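TALK NOTES - moving a lending library without closing it
Slot 7 mins plus questions. Talk slower than last time!!

START
Hello, thanks Gisela for the intro. Say who I am: Finn Ehlers, branch lead at Nirkosgate. Don't do the bus joke.
Ask hands up, who has moved a library? Who would do it again?

WHERE WE WERE
Old building on Görtz Lane. Damp back wall, one lift, lift mostly broken.
1,812 items in the childrens section alone. That's the figure people remember so say it twice.
Council gave us till November. We asked for spring. Got November.
Pause here for the groans.

THE PLAN (the first one)
Close for three weeks, box everything, reopen. Simple.
Dörte Vogler said no on day one. Her point - the homework club has nowhere else to go, and people who stop coming for three weeks stop coming. She'd seen it at Grandden.
So, stay open. Move one section at a time. Readers carry books out on loan, bring them back to the new place.

LOANS BIT - main thing, don't rush
Raised the limit from 12 to 300 per card. Yes, 300. Laughter hopefully.
One family took 102 picture books. Brought back 102. Tell the pram story if there's time.
Due dates all set for after the move. Should have staggered them. Everything came back in the same two days and we had trolleys out to the pavement.
If you take one thing home: stagger the due dates.

CATALOGUE
We were on Zura by then. Volker Lindemann did the shelf codes at night, new code live by 8 in the morning.
Mistake: we changed the large print codes before the shelves were up. Staff sending people to bays that didnt exist. Two days of that.
Jannik's fix was paper. Printed list taped to each bay end, old code left, new code right. Stayed up till Febuary.

STAFF
Rota was a mess, own up to it. Same four people did all the lifting.
Box size. Small boxes. Smaller than you think. Gisela will nod at this.
Tea budget, ask for it early, in writing.

NEW BUILDING
Ground floor all on one level. Study tables by the windows. Quiet room was an afterthought and it's the thing most used.
Events room upstairs, bookable in the evenings. Homework club, chess, the choir (loud).

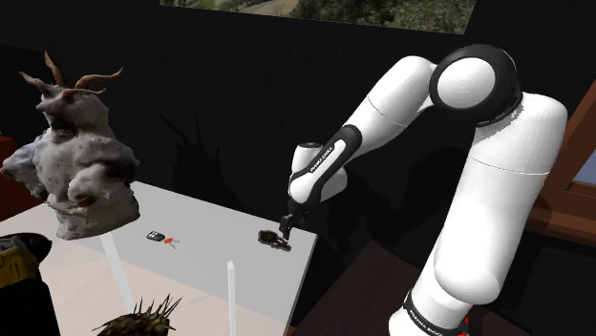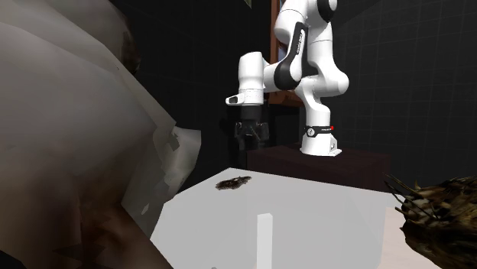 WHAT I'D DO DIFFERENTLY
Stagger the dates (again)
Measure the doors. Local history cabinet was too wide, had to come in through a window
Tell the school earlier
Keep one person off the move just to answer the phone

QUESTIONS
Cost will come up. Don't guess, say I'll send it on.
If anyone asks about fines: we dropped them for the move, still off, council looking at it
Handouts by the door, Dörte has the spares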